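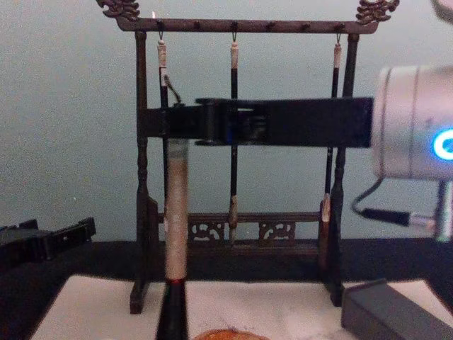

Last updated: 24/11/2025

My sister-in-law thinks I took the job at Stosutmont for the canteen, and I'd be lying if I said the canteen wasn't part of it. But mostly I took it for the robots. I'd spent 5 years on the returns desk at Bralten, opening parcels other people had sneezed on, and when a card went up saying the workshop across the yard wanted someone to "assess domestic and retail tasks", I had my coat on before I'd finished reading it.

Deming Liao ran the place. He gave me a clipboard, a stool and a list of chores with 173 lines on it, everything from pairing socks to facing up tins on a shelf. I was to watch the machine have a go at each one and write Yes, No or Nearly. That was the whole job!

"What if it's a bit more than nearly?" I asked.

"Then it's nearly," said Deming.

I wrote Nearly so often that first month I started spelling it wrong.

Socks were a No. It could pick up a sock beautifully, hold it up like something it had shot, and then lose all interest in there being another one. Tins were a Yes as long as you didn't mind waiting -- I once ate an entire cheese roll between the beans and the peas. Wiping down a counter was a Nearly, and the argument over that Nearly went on for days, with Malte Kasten from the software side insisting the counter was clean and me running my finger along it and showing him the finger. (The finger I'd run along it. Mostly.)

Then Somex, who were paying for all this, sent word that Lindsay Cosgrove was coming to see what they'd got for their money, and she wanted to see shop-floor work. She had a chain of gift shops in mind. Price tickets, window signs, the little cards that say "Hand wash only".

"Signs," said Deming. He looked at me. "Line 21."

Line 21 said: write a sign. I'd skipped it because I couldn't find a pen it would hold without snapping.

It was Karim Fahmy who came up with the brush. His aunt had taught calligraphy for years and he'd kept her things in a box under his bed, and he carried them in on the bus on his lap. He wouldn't let anyone else unpack them. He set up the rack himself, then took it down and set it up again a bit to the left, and I thought, well, if this goes wrong I'm not going to be the one to look at him.

We practised until the caretaking lights came on. A brush is a nasty thing to give a machine, if you think about it. A tin pushes back. A brush just gives, and gives, and then all at once you've got a puddle. The first try was a puddle. So was the second. Malte changed a number, and changed it back, and went out to stand in the yard.

"She used to say you should breathe out on the way down," Karim said.

"It can't breathe," said Deming.

"No, but could it slow down as if it was?"

Malte came back in, smelling of rain, and typed something. I won't pretend I understood it. The arm came down over the paper and seemed to wait, and then it made one stroke, side to side, fat at one end and thin at the other, and lifted off.

"That's one," said Karim, very quietly. "That's the number one."

Mrs Cosgrove arrived the next morning in a lovely green coat and asked how long a sign took. Deming told her. She asked how much the arm cost, and he told her that as well, and she said she had a girl in the Sutcliffe branch who could do a whole window in her lunch break and bring the cups back after. I couldn't really argue. I'd have picked the girl too.

But she stopped on her way out and asked if she could keep the sheet with the one on it. Karim said no, sorry, it was spoken for. He'd rolled it up already and he had an elastic band round it.

After they'd all gone I got my clipboard down and found the line. I had Nearly half written. Then I crossed it out, left the box blank and went to see if there was any crumble left, and when I came back Malte was sitting on my stool with a sock in each hand, asking whether I'd got ten minutes.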